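The Florby Hall Newsletter
Kitchen corner: a few words in favour of the plain white microwave 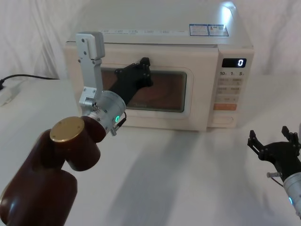
Zachary Fehr wrote in after our last kitchen corner to ask why anyone would bother learning the buttons on a microwave when, in his house, the one-minute button has done the whole job for as long as he can remember. Soup, one minute. Soup still cold, another minute. He says he has reheated entire dinners this way, tapping and peering and tapping again, and that he can't be the only one.

You certainly aren't, Zachary! I had a pile of notes along the same lines, and I did exactly the same for years with the old Nidamine my aunt passed down to me, so please don't take any of what follows as a scolding. But I have come around to the other buttons, and as we're all going to be sharing a microwave in the hall kitchen through the winter, I thought I'd set down a few of the things I've learned (most of them the hard way, one of them involving a boiled egg).

Let's start with the quick-time buttons, the ones marked 10, 5 and 1 or something like it just under the display. They are lovely things and I use them daily. On a lot of microwaves they stand for ten minutes, five minutes and one minute, though on others the ten means ten seconds, and it pays to press once and look at the display before you walk off to answer the phone. I once gave a muffin ten minutes at my sister's place. We had the windows open until teatime.

Next, the power level, which hardly gets touched in most houses and really should. Full power is fine for a mug of water or a bowl of broth. For anything thick, anything with cheese in it, or anything that has been in the freezer, try half power for double the time, and stir it partway through. Leftover lasagna done this way comes out warm right into the middle, where the full-power version tends to give you a lava rim and a chilly heart. Rice likes a spoonful of water sprinkled over it and a loose cover. Bread wants hardly any time at all, and a bit of paper towel under it.

A word on dishes. Plain glass and ceramic are your friends, so long as they're marked for microwave use and have no gold or silver trim. The big oval platter in the hall cupboard (the Kleinschmidt one with the blue flowers, which we all adore) has a metallic edge, so it stays out, please, however tempting it is on roast night. Ice cream tubs and margarine containers should stay out too. I know, I know, my mother did it as well.

Then there's cleaning, and I promise this is easy. Put a bowl of water in with a good squeeze of lemon, heat it until it steams up the door, and then leave the whole thing shut for a few minutes while you do something nicer. Take the bowl out carefully, as it will be hot, and wipe around the inside with a soft cloth. The splatters come away with almost no elbow grease. Wash the glass plate in the sink once it has cooled down, and give the door seal a wipe while you're there. For the control panel, a damp cloth and nothing stronger, and please leave the printed stickers alone, fine print and all, as they're where the safety information usually lives.

Give the machine some breathing room as well. The manual will tell you how much of a gap it wants at the back, sides and top, and it's handy to keep the cord clear of the spot where people put down wet dishes. I'm as guilty as the next person of treating the top as a shelf, and at home mine has lately been holding a fruit bowl, a Sominura catalogue and 25 unopened seed packets. They've all been moved now. (The seeds are going in as soon as the ground dries out a little, and that's a column for another day.)

If you've got a reheating trick of your own, I'd love to have it for the October issue, particularly anything for porridge, which climbs out of every bowl I own. Drop a note in the box by the kitchen door, or catch me after the Sunday lunch. Zachary, I'm expecting a report on the lasagna.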